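Visit to the Pruvura test site, 23rd August

Our study group of the maintenance course went to see Pruvura, where they test robots that do laundry for guest houses and student homes. We were nine hours on the bus in total, there and back, but I would do it again. I write this report for the members who could not come, and I ask forgiveness if I have some technical word wrong. Izzati Chin also took notes and she corrected mine in two places.

The company has the ground floor of an old building in Inmont. You enter by the side, you sign a paper, and then you get a yellow vest and a short talk about where you may walk. There is a line of tape on the floor and visitors stay behind it when a robot is powered. Our host was Somkiat Mahawong, who is responsible for safety there. He speaks quietly, so the people at the back of the group missed some of it. Next time we should ask for a smaller group.

First we saw the workshop with the spare grippers and the charging places, then a meeting room with coffee. I had expected that they would show us only the good results. Mr. Mahawong began with a fault from January instead, and he spent most of the morning on it.

The fault was like this. The robot had the task to take clothes out of a washer, put them in a basket, lift the basket and load the dryer above. It had done 700 of these transfers in the test period without any serious problem. Then, on one evening run, it opened the dryer door while the drum was still coming to rest, put the arm forward, and the cuff of the arm was caught by a wet bed sheet. The sheet pulled the wrist to one side. The force limit should stop the arm in this situation. It did stop, but late, and the wrist joint was bent. A technician was standing next to the machine. She was not hurt, but her hand had been on the door a moment before, and this is the reason they treat it as a safety matter and not only as a repair.

They found 3 causes, and he wrote them on the board for us. The robot decided "the dryer is finished" from the display only, and it had taken a digit from the next machine for its own. The force limit was set high, as wet bedding is heavy and the arm had been stopping too often with the normal value. And the technician was inside the tape, which was allowed by the rules at that time, if somebody held the stop button. Somebody held it. He pressed after the arm had already stopped by itself.

I asked how long it takes a person to press. He said they measured it afterwards with the staff, and the result was bad enough that the button is no longer counted as a protection in their papers. It is still there, but the calculation is made without it. I think this was the most useful sentence of the day for our own work.

Wiriya, which is the name of their control software, now wants two signs before the arm may enter a drum: the reading of the display and a check with the camera that nothing moves behind the glass. If the two do not agree, the robot waits and calls a person. Izzati asked if it happens often. Since the change it has called for a person 74 times, and he admitted that most of these calls were for nothing. Reflections in the round doors are a big trouble. A person who walks past can look to the camera like moving clothes.
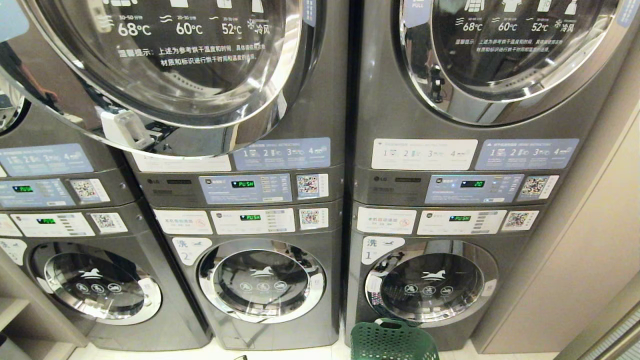

Another difficulty is that the machines in a row look almost the same, and each tower has two displays, one for the dryer and one for the washer below. A person looks at the number tag on the washer and knows where he is. The robot had no such habit in the old version. It counted from the wall, and when it started from a different position the count was wrong. Now it must read the tag before it reads any display.

After lunch we were allowed to see the bent wrist. It lies on a shelf in the workshop with a label. I expected something dramatic, but the bend is small and you must put a ruler against it. The outer sleeve was made by Keltusport, who normally make covers for sports equipment, and the new sleeve from them is closed tightly at the cuff so there is no edge where cloth can catch.

We did not get an answer to everything. The force limit is lower now, and the arm again stops in the middle of heavy loads, so the work is slower than before. Mr. Mahawong said they prefer this for the moment, but the people who pay for the project do not like it, and he could not tell us what will be decided.

Practical notes for the next group: bring closed shoes, they do not lend them. Photos must be asked for. The coffee is free, lunch is not, and the bus stop on the way back is on the other side of the road — we almost missed the bus for this.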